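Unit 6: Repair, replacement and the awkward middle
Handout for the Wednesday group

Read this before the seminar. It is shorter than last week's, which several of you pointed out was longer than the essay it was meant to help with.

Where we had got to

Last time we looked at why households throw things away. The textbook answer is that they compare the cost of mending with the cost of buying new and pick the smaller number. If you have ever lived in a household you will have doubts. People keep a dead toaster for years on the understanding that somebody will look at it. Others replace a working kettle when they paint the kitchen. Any account of repair has to make room for both.

For this unit we need three terms.

Repair threshold. The share of the replacement price above which an owner stops considering repair. It differs by object, by owner and by how close it is to payday.

Search cost. Everything spent before a screwdriver is lifted: finding someone, ringing them, finding they have retired, taking a morning off, parking.

Residual use. What a thing is still good for once it has failed at its main job. A freezer that no longer freezes is a cupboard with a very good seal.

The Kasico exercise

Kasico is a made-to-order town. I made it to order in October, on a train. It has one repair shop, Tulora, and one retailer, Wuveo, and its citizens own washing machines and desktop computers and apparently nothing else. A new desktop at Wuveo costs £232. Tulora charges £20 to look at a broken one and tell you what is wrong, and the fee is not refunded if the news is bad.

Suppose the owner's repair threshold is half the replacement price. The most they will pay in total is £116. Take off the inspection fee and Tulora has £96 left in which to buy the part, pay the technician and keep the lights on. You can see why Tulora's window display has not changed lately.

Now suppose Wuveo holds a sale and the price falls to £205. The threshold falls with it, to £102.50, and Tulora's room shrinks to £82.50. Tulora has done nothing wrong. Its rent is the same and its technician is as good as she was on Tuesday. This is the point most often missed in exam scripts: a repair trade can be priced out by events in a shop across the road.

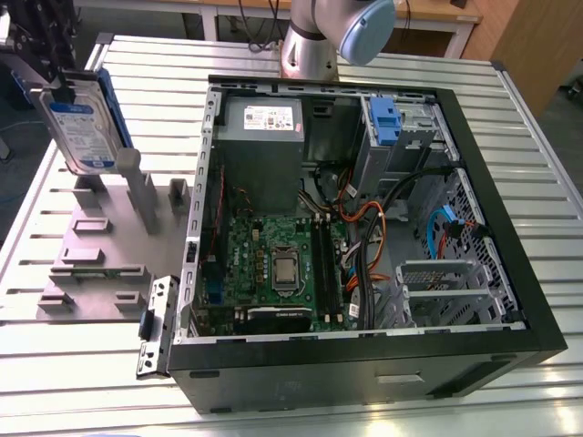
Fig. 1. Desktop computer with the side panel off.

Why some goods are mended and others are not

Prices do part of the work. The rest is access, by which I mean how much trouble it takes to reach the part that has failed. A bicycle hides very little. A desktop tower will generally let you in with modest effort. An electric toothbrush has been designed by people who would prefer you stayed out. Low access raises the labour bill, and labour is the dear part of nearly every repair.

Manufacturers answer that sealed goods are smaller, tougher and better at surviving the bath. This is sometimes true, and you should give it a fair paragraph in your essay before you disagree with it. Essays that treat every glued seam as a plot tend to get a mark in the low fifties and a weary comment.

There is also knowledge. A town that stops mending things loses the people who can, and they do not come back when prices change. Economists call this hysteresis. Everyone else calls it "there used to be a man on the corner".

A note on the comparative case

The second reading follows the Thái workshop, which takes in appliances other shops have refused and strips them for parts. Pay attention to its stock-keeping. Parts come in unsorted and go out one at a time, so about a third of the floor is shelving, and rent on shelving has to be paid whether or not anyone wants a pump for a discontinued dishwasher. Students usually admire the workshop and skip the table of storage costs. Please do it the other way round.

For the seminar

Bring 2 objects' worth of notes: one thing you had mended, one you gave up on. Put down the price of a new one, what you were quoted if you asked, and how long it sat in the hall. Notes only. Last year someone brought the mower.

Essay title: "Cheap goods make expensive repairs." Discuss, with reference to search cost and at least one of the readings. Extensions are available on the usual form, which is broken.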